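Paewai Forum > Integration and Maintenance > Cable dress

Topic: Gripper drops out at large wrist angles, bin picking cell

9 replies

hfikre
Posts: 212
Jun 14, 2020

Intermittent fault on a bin picking cell. Six-axis arm, two-finger gripper, small mixed parts in a gray bin. The gripper controller stops answering in the middle of a pick, the cell program times out, and the arm goes to a protective stop with the fingers wherever they were. Power cycling the gripper clears it. The arm itself logs nothing before the timeout.

It happened 3 times in the last 40 picks. Every one was on a part close to a bin wall, where the planner turns the last joint a long way to get the fingers in parallel to the wall. Picks near the middle have never failed.

Already done:
- replaced the gripper power supply
- reseated both ends of the signal cable
- lowered the approach speed by 30 percent

No change from any of them. What should I look at next?

liya_wako
Posts: 1,048

How are the cables routed past the wrist? Inside the arm or outside?

hfikre
Posts: 213

Outside. Tied near the last joint, one service loop, then back along the arm.

liya_wako
Posts: 1,049

Then I would stop looking at the supply. A fault that depends on joint angle is a conductor or a connector until shown otherwise. Put a meter across the signal pair at the gripper end, arm powered down, brakes released one joint at a time per the manual, and turn the last joint by hand through its range. Watch for an open.

murnby_t
Posts: 77

I don't agree that it has to be the cable. We had the same symptom at Ganimen and it was a voltage dip. The fingers touched the wall, the motor current went up, the controller browned out and rebooted. Parts near a wall are exactly where you would get finger contact. Log the supply voltage at the gripper before you take the arm apart.

liya_wako
Posts: 1,050

A brownout would show a restart in the gripper log. Hamdia, does it?

hfikre
Posts: 214

No restart entry. The uptime counter keeps running across two of the faults. I did not save the log for the other one.

murnby_t
Posts: 78

Two out of three is not proof. Some controllers hold the counter through a short dip. I would still log it. It costs one channel on the scope.

ayantu.a
Posts: 391

Both tests are cheap, so do both. My concern is the stop itself. You say the fingers stay wherever they were. If that is with a part gripped, who reaches in to clear it, and is the arm locked out at that point? On our line at Drornisano a gripper came back after a power cycle and homed at once, with a technician's glove between the fingers. The glove was empty by then, but we changed the procedure the same day. Lock out the arm AND the gripper supply before any hand goes in the bin. Restore the gripper with everyone clear.

Also post a photo of the wrist if you can.

hfikre
Posts: 215

Fair point. Our sheet only covers the arm. I have added the gripper supply to the lockout and disabled homing on power-up.

Photo of the wrist over the bin:
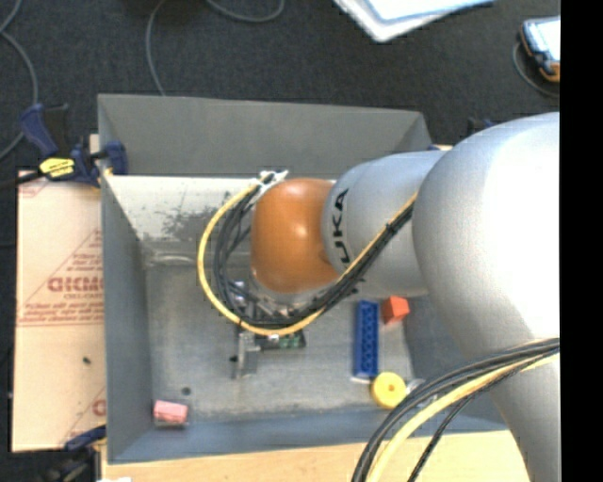
Wrist and gripper over the bin. Yellow cable on the outside of the loop, black bundle just inside it.

liya_wako
Posts: 1,051

Thanks. Two things I would change whatever the meter says.

First, the yellow cable and the black bundle follow the same loop, but the yellow one is on the outside and the bundle is tied up with small ties along the diagonal run. If those ties are tight, the bundle bends at the ties and nowhere else. Use wide hook-and-loop straps and leave enough slack for the cables to slide past each other.

Second, there is a lot of loop standing out to the left of the joint. When the wrist goes down next to a wall, that loop is what meets the wall first. It may be getting pushed back toward the connector end on every one of your wall picks.

murnby_t
Posts: 79

The green board beside the gripper worries me more than the loop. It sits just under the yellow cable and I don't see a cover on it. If the cable can press on that board at some angle you get the same symptom with a perfectly good cable.

liya_wako
Posts: 1,052

Agreed on the cover. It does not change the order of the tests.

hfikre
Posts: 216

Meter test done. With the loop hanging free the signal pair is good through the whole range. With the loop pushed toward the joint by hand, to copy wall contact, the pair opens near the end of travel. It comes back when I let go. Repeatable. The break is within a finger's length of the first tie on the bundle.

I ran the voltage log as well, on slow picks in the middle and against the walls. Lowest reading was well inside the controller's limit. I did not get a fault while logging, so it rules out less than I would like.

murnby_t
Posts: 80

That's good enough for the cable. I would leave the logger on until you have a fault-free run with the new one, in case there are two problems.

ayantu.a
Posts: 393

When you replace it, get high-flex cable rated for torsion. Continuous-flex cable for drag chains is rated for bending in one plane and will fail in the same place at a wrist. Limit the last joint in the planner too, so it picks the shorter turn where the grasp is symmetric.

hfikre
Posts: 217

Torsion-rated cable is on order. Joint limit is in. It gives up a few grasps in the corners, which I can accept for now. The cell stays locked out until the cable is here, and I will cut the old one open at the tie and post what the conductors look like.

tsion_w
Posts: 6

Following. Same gripper here, same routing, no faults yet. Which strap width are you going to use?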